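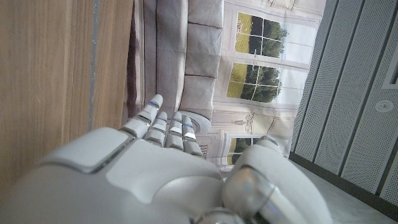
3.2 Hanging the printed backdrop

Please read all the steps before you open the tube. For this work you need two persons and one free wall. The Plendov window print is delivered rolled, with the printed side inside.

1. Lay the roll on a clean floor and let it rest for 14 hours. Do not pull it flat by hand.

2. Find the top of the print. It is the side with the gray valance. The windows come under it.

3. Fix the upper rail to the wall, with 7 screws. Check with a level before you tighten the last one.

4. One person holds the roll, the other puts the top edge in the rail, starting from the left.

5. Let the print go down slowly. Wait 2 minutes, then look if the white bars of the windows stand straight. If they lean, go back to step 4.

6. Clip the lower edge.

Note: Next to a wood panel, keep 3 cm free, so the edge does not rub.

Caution: Never iron the print. Small folds go away alone in some days — bigger ones, please write to Josefien Verhoeven at Plendov before you try something.

Cleaning is explained in section 3.3.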